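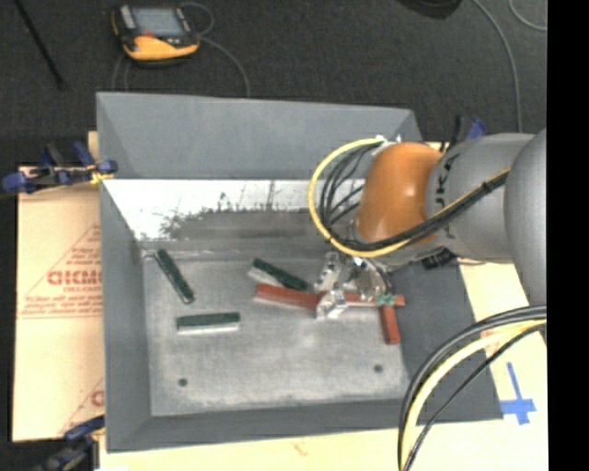 Sânziana Barbu has been sorting other people's building blocks for long enough that she no longer tips them onto the floor. "You lose them under things, and carpet is full of hair," she says. "A bin with sides is better. They stay where you put them and you can see what you've got."

She runs the toy loan service at Imholm, which lends sets of blocks, puzzles and wooden trains to families, childminders and two nursery classes. It started in January in a former shoe shop and has 766 items on its list, a set of blocks counting as one item however many pieces are in it. The blocks go out more than anything else and cause the most work when they come back.

"People are good about returning the set," she says. "They are less good about returning all of it. You get a bag with a sock in it and three blocks short."

Every returned set is checked by colour before it goes back on the shelf. Reds and greens go through the bin first. I asked why those two, and she said it was mainly habit, although there was one practical side to it. Her colleague Aurelia Voicu is red-green colour blind and sorts by the label on the bag and by size, so Barbu does the first pass herself and Voicu takes the blues and yellows.

"I can do reds and greens if the light is right," Voicu says. "Some greens are fine. The dark ones I would rather leave to her. It saves an argument."

The plain grey bins were bought second-hand when a parts warehouse closed. Barbu had wanted white ones, but found that pale blocks vanished against white and dark ones against black. Grey suits nearly everything. She likes sloping sides as well, which let you slide a block up with one finger when it has gone into a corner.

"We had some straight-sided boxes from Nieminen before that," she says. "Good boxes, very strong. But you were always digging in the corners with your nails. We keep jigsaws in those now."

Small holes in the bottom of a bin do not bother her. The blocks are too big to go through, and crumbs and sand do go through, so she puts a sheet underneath and shakes it out at the end of the afternoon.

The washing is simple. Painted wood gets a damp cloth and is dried straight away. Plastic goes in a bowl of warm water with washing-up liquid and then on to a towel. Barbu does not use the dishwasher, having once warped most of a set from Lovside that way. She paid for the replacement out of her own pocket and still brings it up.

Anything chipped is put to one side. Worn paint on a corner is allowed if there is nothing sharp, and Voicu goes over rough edges with fine sandpaper. A block that has split is thrown out. The current count of loose spares is 1,047, kept in drawers by colour and length, and the drawers are Voicu's department.

"People bring us their odd ones," Voicu says. "They find four blocks behind a sofa and the rest went to the charity shop years ago. We say yes to all of it. I had a carrier bag last month with 47 in it and not one was the same make as another."

Matching makes takes up a fair amount of her morning. Two reds that look alike on the shelf can be a hair different in length, and a tower shows it up by the fourth storey. She has a piece of card with pencil lines on it, one line for each maker, and lays the block against it. The card is on its third copy.

Does it matter to the children? Barbu thinks it does a little. "A three-year-old won't care. A six-year-old building a bridge will care very much, and will tell you."

The most borrowed set is a Restano one in a canvas bag, which has a waiting list. The least borrowed is a set of large grey arches, and she cannot explain it. She has tried putting them at the front by the door and they came back from there unborrowed too.

Loans are for three weeks and can be renewed once if no one is waiting. There is a small yearly fee for families and none for nurseries. Missing pieces are not charged for unless half the set is gone. Barbu says that has happened twice, and both times the blocks turned up later in a grandparent's house.

She would like a longer table next, and a second sink. Voicu would like better drawers. The ones she has came out of the shoe shop and stick when it rains.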